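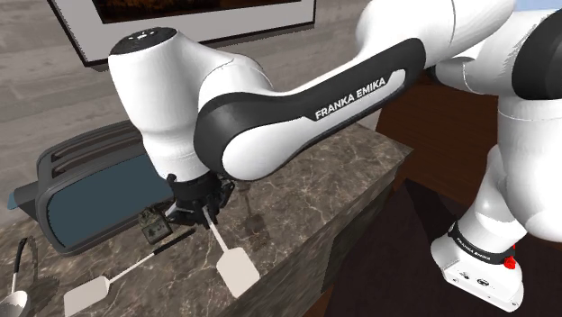
Sim kitchen, white spatula at the gripper, toaster behind. Arm is the Franka.

Steraddale gallery, page 2: tool pickup in clutter

Quick page so the renders are in one place before the writeup goes out. Text is rough, will fix later. Last edit 31 March 2020.

What we're after: policy trained only in simulation, picks a named kitchen tool off a crowded counter. No real-arm data in training at all. Kitchens come out of Mestum (our scene generator), grasps get proposed by Drikness, then a small network reranks them. The reranker is the new bit. Everything else is same as the last report.

About the render at the top
Two spatulas on the counter, both with white blades, one with a black handle. Plus a ladle at the far left. Near-duplicates like this are where the old version fell over, it would go for whichever handle was closer and ignore the prompt.

Settings for this set
141 generated kitchens, 13 held out for testing. Counter texture, wall, cabinet and clutter all get swapped between kitchens. Lighting kept soft on purpose, hard shadows are a seperate test.

Results so far
Right tool lifted in 43 of the test trials without reranking. With reranking, up to 31 more on the same trials depending on seed. Need more seeds before anybody quotes that. Most of the gain is on flat tools. Ladles barely moved.

What still goes wrong
- thin handles lying flat. Fingers close just over the top, contact model says fine, tool stays put
- tools lying up against an appliance. Planner is too scared of the appliance and times out
- forearm blocks the overhead view late in the reach, so the last correction is basicaly blind. Second camera on the list

Baseline
Trương grasp set, unmodified, same kitchens and same prompts. Numbers go in the table on page 3 once the reruns are done. Early runs used the wrong finger friction so ignore any plots you saved from the first batch.

Next
Hard shadows, then drawers. Real arm trials pencilled in for April if the mount is ready. Scene files and seeds get posted with the writeup, please dont link the temp folder, it gets wiped.

Back to page 1 | Page 3: tables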